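Climier Facility Services
Careers: Room Reset Attendant (Robot-Assisted), Ridside Conference Center

Location: Ridside Conference Center, Jondmont
Positions available: 20
Schedule: Full time, evening shift, 4:00 p.m. to midnight
Reports to: Evening Operations Supervisor
Reference number: 790

Climier Facility Services is accepting applications for Room Reset Attendants at the Ridside Conference Center. The successful candidates will join the evening team responsible for clearing, cleaning and rearranging meeting rooms and lounges between bookings. The team currently serves 152 rooms and shared areas in the Crenshaw Wing and the main building.

Beginning in March, part of the floor-level work in the Crenshaw Wing will be carried out by mobile units fitted with a gripper arm. The units pick up small items from open floor, carry them to a collection point and report any area they cannot reach. Attendants will work alongside the units on every shift. Applicants should read the section on changes to the role before applying, as the duties differ from those in our earlier postings for this position.
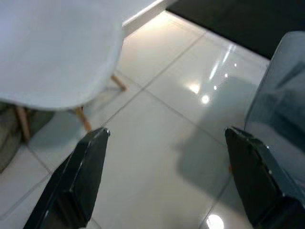 The number of attendant positions on the evening shift will remain the same after the units enter service. Climier has agreed with its employees that no current attendant will lose hours or grade as a result of the change, and the same commitment applies to persons hired under this posting during their first year.

Changes to the role

Attendants have until now spent much of each shift bending, reaching under seating and walking the full length of a room to collect litter and dropped items. A large share of that work will pass to the units. Attendants will instead prepare each room for a unit, start it, respond when it stops and inspect the room before release. Furniture moving, surface cleaning, lost property and contact with guests remain entirely with the attendant.

The change also brings new demands. Attendants will be expected to divide their attention between their own tasks and one unit in an adjoining room, and to keep a short written record of each stop. Employees who took part in the trial period told us that frequent interruptions were the most tiring part of the work. No attendant will therefore be assigned more than one unit at a time.

Duties

Set chairs and tables according to the evening floor plan
Clear bags, cables and loose fabric from the path of a unit before starting it
Attend to a stopped unit and restart it or take it out of service
Inspect floors, including corners and the space under seating, and finish by hand where required
Tag and log lost property
Complete the shift record and brief the overnight team

Requirements

Ability to read and follow written instructions in English
Ability to lift and move furniture with a partner
Availability for evening work, including some holidays
Previous experience in cleaning, hospitality or event setup is preferred
Experience with robots or other automated equipment is not required

Training

New attendants receive paid training at the Jondmont site before their first regular shift. Training covers safe distances, the stop button, basic gripper care and the shift record. Attendants do not carry out electrical or mechanical repairs. Any employee may stop a unit at any time and will not be asked to justify the decision before the end of the shift.

Data and monitoring

The units carry cameras, which they use to find items and avoid obstacles. Recordings are not used to measure the pace or conduct of individual employees. A copy of the full policy is provided with every offer of employment.

How to apply

Application forms are available from the Climier hiring desk in Room 174 at the Ridside Conference Center, between 9:00 a.m. and 3:00 p.m. Please quote the reference number on the form and list any dates on which you are unable to work evenings. Candidates selected for interview will be invited to observe part of a shift in the Crenshaw Wing.

Climier Facility Services is an equal opportunity employer. Applicants who need an accommodation during the hiring process should inform the hiring desk when submitting the form.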